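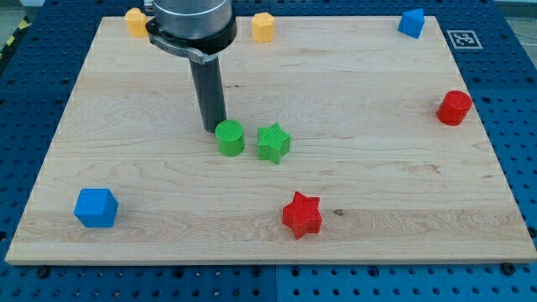 Painted wooden toys and offcuts used to drive me mad in our workshop, because I'd clean a piece, put it down on something grubby and have to start all over again. These days I do all my sorting and drying on one plain board, and it has saved me more swearing than any gadget I own. Pale wood is what you want — against that light grain the red star and the two green shapes show up straight away, and so does any smudge or flake of paint that has come off. I keep mine on a metal table with holes in it, the blue kind, so I can hang an S-hook off the side for my cloths.

**Washing shapes and blocks**

Please don't soak them! I did that once with a set I bought from a stall in Trakside and the paint lifted like wet wallpaper. A bowl of warm water, a small squirt of washing-up liquid, a cloth wrung out until it hardly drips. Wipe, wipe again with clean water, dry with a tea towel. Then leave them spread out with a gap between each one, overnight if you can bear to.

Stars are the fiddly ones. Muck sits in the inside corners where a cloth won't reach, so I use an old toothbrush (soft, and not the one in the bathroom, as I had to explain at home). Cylinders are easy, only stand them on end or they'll be under the fridge by teatime.

**Looking after the board**

Scrub along the grain, never across it. If it feels furry afterwards, let it dry fully and give it a light going-over with fine sandpaper. Lejla swears by a half lemon and salt for marks and I've come round to it, though it does nothing for felt-tip.

I don't oil mine. Oil gets on the toys and then the toys get on the sofa. If yours doubles up as a bread board then do oil it, but buy another for the workshop — they're cheap enough.

Store it on its edge with air on both sides. Mine lay flat on a damp shelf all through April and came out with a bend in it, and it took 6 days under a pile of paint tins to get it nearly straight again. It still rocks a bit at one corner. I've put a folded bit of card under it.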